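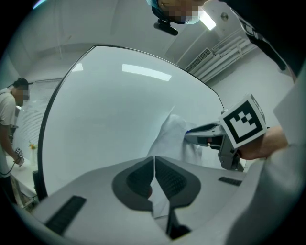 Hadcombe Moves Wiping and Folding Work Toward Automation, Adds Trainer Roles for Staff

31 August 2023 — Hadcombe, a contract packing and cleaning services company, today announced the next stage of its Desard program, which teaches robots small table tasks by recording how people do them. Staff use hand-held grippers to pick up, pinch and move everyday items. The recordings are then used to train the company's Kozan sorting arms.

The program began in May with two work tables. Since then, 73 employees have completed the training course, and over 676 hours of handling work have been recorded.

Cloth and paper were chosen for this stage because they make up a large share of the work at the packing benches. They change shape each time they are handled, and earlier equipment was set up only for rigid boxes and trays.

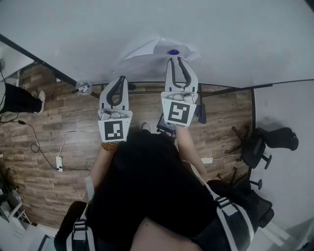 Hand-held grippers in use at a work table, with a crumpled sheet of paper on the tabletop.

Employees who record tasks do so in sessions of no more than 60 minutes and then return to other duties. The work is paid at the trainer rate, which is higher than the packing rate. No positions will be cut as part of this stage — packers whose benches are automated will be offered trainer, inspection or maintenance work at the same site.
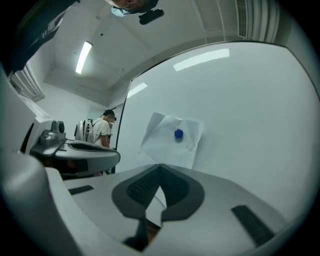
What Changes for Employees

Packers will spend less time on repeated reaching and folding. Shift length and breaks stay the same. Anyone who prefers not to record tasks may remain in their current role.

The first Kozan arms trained under Desard will be installed at the company's Ekus site. Staff there will receive schedules and course dates from their shift leads before installation starts.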